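A day among the livestreamers

The first thing they give you at the Drallow open day is a lanyard, and the second is a QR code for complaining about the lanyard. I had come up on the early train to see how a mid-sized livestreaming company spends its March, and by half past nine I had been subscribed to three channels without touching my phone in any deliberate way. 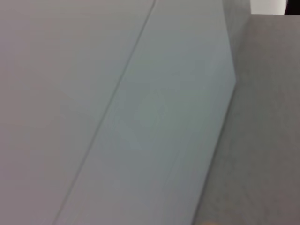

Words by Gráinne Kinsella
Filed under: Online Video, Visits

Drallow, for those who have never fallen asleep in front of it, runs the sort of streams that stay on all day. Live counters, tide heights, bird feeders, a harbour, the queue at a bakery in a town I won't name because the baker has asked people to stop waving. The company occupies two floors above a tile showroom and opens its doors once a year to creators, would-be creators and whoever else fills in the form. The form asks for your subscriber count. I put 14, and was let in all the same.

The morning began with a welcome from Huiling Qian, head of the creator program, who has a pleasant way of delivering alarming news. The average viewer of an all-day stream, she told us, gives it less time than it takes to boil an egg, and a small number of viewers never leave at all. The business is built on the second group. A man behind me wrote this down and underlined it.

Then came the tour of the control room. I'd pictured a wall of screens and a person in a headset saying "go to three". There was a wall of screens, to be fair, but the person in the headset was eating a mandarin and told us that most of the switching is done by a piece of software named Sikier. Sikier watches every feed and raises a flag when one freezes. It has trouble with the harbour, where very little moves on a calm day, and on a flat morning last winter it reported the Pacific Ocean as a technical fault. They have since adjusted the threshold. The ocean gets a longer grace period than the bakery.

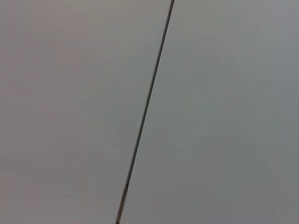
Still subjects were the theme of the next session, a talk on thumbnails held in the smaller of the two meeting rooms. The presenter's argument was that people will click on nearly anything if the thumbnail shows a face with its mouth open, and she had slides to prove it, most of them distressing. Somebody asked what you do if your channel has no faces. Contrast, she said, and a strong diagonal. Well, a dark line running down at a slant between two plain grey surfaces has both of those, and I can't say I'd stay up past midnight for it, but I've watched worse on the recommendation of an algorithm. She moved on to fonts. Her view is that yellow text is finished. There was a murmur at this from the gaming channels, who had evidently brought a lot of yellow text with them.

Lunch was wraps. The creators sorted themselves by genre without being asked: cooking near the window, gaming near the power points, and the study-with-me people at a long table, working in silence with a timer running. I sat with a retired surveyor who streams a rain gauge. He has 438 subscribers and knows a startling number of them by their usernames. His busiest night was a storm two years ago, when the chat filled up with people guessing millimetres and one of them turned out to be his brother-in-law. He was thinking of adding a wind sock but worried about losing focus.

The afternoon belonged to Dralix, the company's new dashboard, which goes live for all channels in autumn. It replaces the old analytics page, and everybody who stood up to speak was fond of the old analytics page. Dralix shows your audience as a blob. When people arrive the blob swells, and when they leave it goes a sort of mustard. Qian, back on her feet for this part, said the blob had tested very well. A woman who runs a pottery channel asked if she could have the numbers instead, and was told the numbers were still there, under the blob, if you held down a key. I tried this at one of the demo desks. It worked on the second go.

I should say something about Lu, because the brochure says a great deal about it. Lu is the moderation tool. It reads the chat so you don't have to, and hides anything it finds rude, misleading or about crypto. In the demonstration we were invited to test it by typing the worst thing we could think of, and a room full of grown adults suddenly became very shy. Eventually someone typed "bum". Lu let it through. Someone else typed a perfectly civil question about pricing and Lu hid it for review, which got the only proper laugh of the day, including from the engineer, who then had to go and release the question by hand. The pricing, once revealed, was free up to 2,000 viewers at a time. I believe I am safe for the foreseeable future.

What I liked best was unscheduled. Between sessions I wandered back to the control room and stood at the glass for a good while. The mandarin had been replaced by a sandwich. On one screen the tide was coming in at some estuary up north, on another a magpie was throwing seed at a smaller bird, and down in the corner the rain gauge was dry, with eleven people watching it. One of them had written "any minute now" in the chat. I checked the forecast on my phone. It was wrong, or he was.

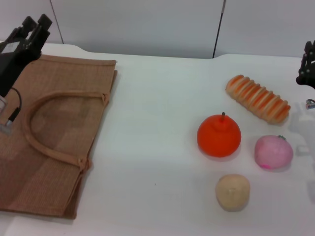
Woven tote on a white table, handle looped across it.

Practicalities, for anyone tempted next year. The open day is free but the form closes early, and the subscriber question can be left blank. Take the lift, as the stairs bring you out in the tile showroom and the staff there are keen. The thumbnail talk fills up, so go straight to it after the tour and leave the coffee till later. The coffee is from a machine and will keep. Bring a charger and sit with the gaming channels if you want a power point, or with the cooking people if you want conversation.

I left with the lanyard, which I have now complained about through the proper channel. The acknowledgement came back within the hour and was signed Lu. My complaint has been hidden for review.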